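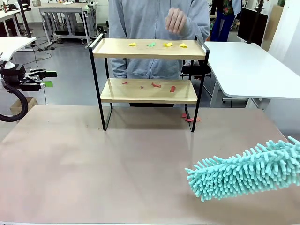 How to clear and sort a small desk shelf

Guides > Home office > Tidying
2021-01-22 - by the Kuretti home desk

A two-tier shelf gives you twice the storage on the same patch of desk, but it also gives you twice as many places to put things down and forget them. Scraps of paper are the usual trouble. Set aside 60 minutes for the first sort. After that it takes a few minutes a week.

What you need

A cardboard box, a bin for paper, a soft cloth and a small tray or dish. We use a plain tray from Pedesent, but a saucer will do.

1. Empty both levels

Put everything into the box, starting at the top. Don't read anything yet. Small bits of paper tend to get left behind along a raised edge, so run a finger along it.

2. Wipe the boards

Use a barely damp cloth on wood and go with the grain. Dry it straight away. Metal legs only need a dry wipe.

3. Sort the paper

Make 4 piles: act on, file, copy out, throw away. Phone numbers and passwords on torn corners go in the third pile. Copy them into one notebook, then bin the scraps. Receipts under 300 days old go in the file pile if the item might still go back to the shop.

4. Choose a job for each level

The top is for things you reach for daily. The lower one is for things you need once or twice a week, such as a stapler or spare envelopes. Keep heavy items low.

5. Put things back

Leave a gap at one end of each level - a hand's width is enough. New things will turn up and they need somewhere to go. Stand the tray on the top level for loose notes and empty it when it is full.

If you colour code your notes, stick to two colours. With more than that, you have to look up what each one means.

1,432 shares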